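**Laundry folding demos for the Elthorpe club: how many do we really need?**

**tosh_wrangler**
ok so our club (Elthorpe, second year, very small) is teaching a policy to fold clothes for the spring showcase. The arm is called Tosh. We record demos with the hand-held gripper, train overnight, then watch Tosh do something weird to a T-shirt in the morning. We have 82 good demos right now. Half the team wants to stop and tune the training, and the other half (me!) wants to keep recording. What did you all end up with?

**beltsander**
82 is nothing, sorry. Our group at Doltdale had 800 before towels looked okay, and towels are rectangles.

**ida_team_lead**
Disagree with beltsander. We got Ida folding washcloths with way fewer than that. What mattered for us was starting every demo with the cloth in a different spot. Our first batch all started dead center and Ida fell apart if you nudged anything.

**beltsander**
washcloths though

**ida_team_lead**
Yes, washcloths! Start easy. I'd still take a small messy set over 3000 copies of the same fold.

**quietsprocket**
Are you throwing out the bad ones? We kept every fumbled grab the first year and the policy learned to fumble beautifully. Now one person records and a different person watches the playback and gets to veto it. There was some yelling at first.

**tosh_wrangler**
We do veto but it's usually whoever recorded it, so... yeah, probably too kind to ourselves. I'll bring the swap idea up at the next meeting.

On variety, we've been stuck on plain tees on a plain table, so I've been pushing for people to record at home on whatever they've got. Denim is my new favorite thing to argue about. It's thick, it doesn't flop like a tee does, and the waistband on a jacket is a totally different grab from a thin hem. 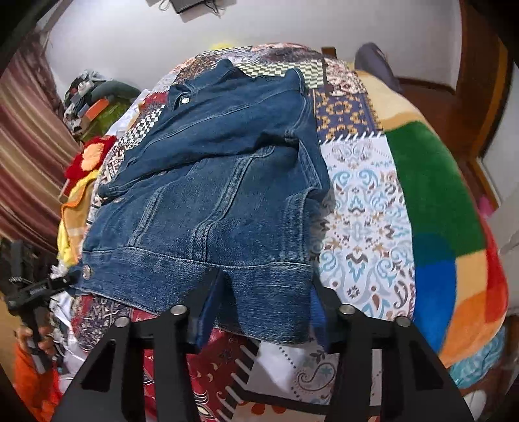 My plan is to pinch at the bottom band and bring it up toward the collar, with a sleeve seemingly tucked across. Our software person says busy bedding will confuse the model and wants a plain sheet under everything. I say if it only works on a plain sheet, what are we even showing people?

**beltsander**
Your software person is right for now. Get the fold working first, add the quilts later.

**ida_team_lead**
Nope, mix them from the start. You'll never go back and rerecord, trust me.

**quietsprocket**
Split it? Record 30 on a plain sheet and 30 on quilts, same jacket, train one policy on each and try both on the quilt. That's one evening of recording and then you can stop arguing.

**tosh_wrangler**
Oh I like that. Stealing it. Will post results if Tosh doesn't eat the jacket.

**beltsander**
post them if it does, too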